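Teaching the Hand a Gentle Touch - Favdale Robotics Club, June 2019

This one is so much fun! Before you start, clear any cables away from the arm's path and set the finger speed to 9. 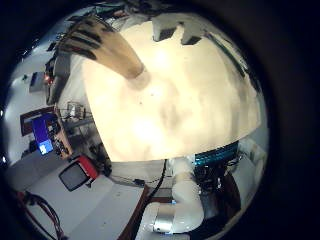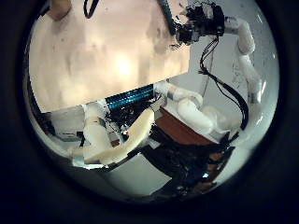

Wrist camera views, Hudec hand. Top: tan fingertip against the cream-white surface.

1. Open the hand fully and save that pose as "Mekska".
2. Close one finger in small steps - stop at first contact.
3. Write down the motor reading. Mircea Preda got 154 on his first try!
4. Back off, wait 23 seconds and repeat with the next finger.

If a reading goes over 638, open the hand and start again from step 1.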